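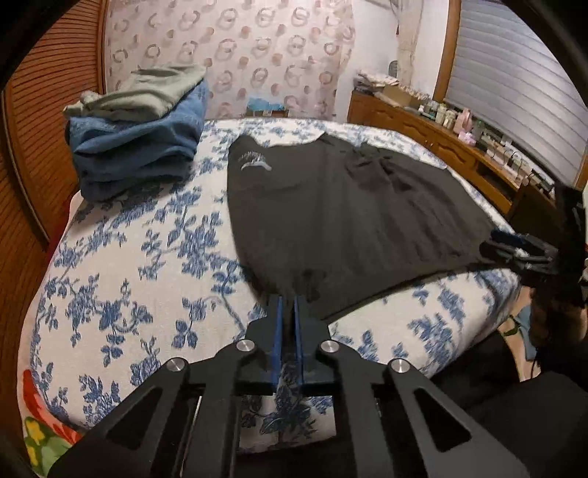
Le linge de Clavmont, saison d'hiver
Galerie du 1er décembre 2022

Il y a des gens qui photographient des cols de montagne. Chez nous, on photographie le pliage. La maison de Clavmont compte plus de lits que de placards, et chaque fin de séjour se termine de la même façon : tout ce qui sort du sèche-linge atterrit sur le lit de la chambre bleue, parce qu'il est grand et que personne n'y dort avant le soir.

Ngọc Hồ tient pour le pliage en trois, manches rabattues, comme dans les magasins. Bình Đào plie en deux, puis encore en deux, puis regarde ailleurs. Les deux écoles cohabitent dans la même armoire depuis le mois de juin, et on reconnaît sans peine l'étagère de chacun.

Le tee-shirt noir
À plat sur le couvre-lit blanc à fleurs bleues, col vers le fond, ourlet vers nous. Il reste des plis au milieu et à droite. Le fer à repasser habite à Andance, chez ma sœur, et il s'y plaît.

Le logo
Petit, gris-blanc, sous l'encolure, en lettres cursives avec une sorte de virgule arquée en dessous. Je n'arrive pas à le lire. Bình affirme que c'est un club de sport, Ngọc penche pour une pizzeria. La discussion a duré plus longtemps que le pliage.

Le coin de droite
On commence par le bas, côté droit, légèrement soulevé. Point de règlement : le coin doit rejoindre l'autre sans entraîner tout le reste. Les partisans du pliage en deux s'autorisent ici certaines libertés.

La pile, côté tête de lit
Des serviettes bleues pliées, en couches épaisses, et par-dessus un linge gris-vert dont un coin retombe à gauche. Ngọc a vu ce coin. Elle n'a rien dit, elle a seulement respiré un peu fort.

Le couvre-lit
Fleurs, feuilles, tiges grimpantes, bleu sur blanc. Acheté 13 euros au vide-grenier d'Andance, après une négociation dont je reste fier et que ma famille ne veut plus entendre. Il va avec les serviettes, par pur hasard. Les visiteurs nous croient du goût, et nous laissons dire.

Pour les prochains séjours : les draps-housses seront traités à part, dans une galerie à eux, quand l'un de nous saura les plier. Les chaussettes célibataires attendent dans le panier du couloir. Prière d'y jeter un œil avant de repartir, il y en a 4 qui sont à Bình et il n'en réclame que deux.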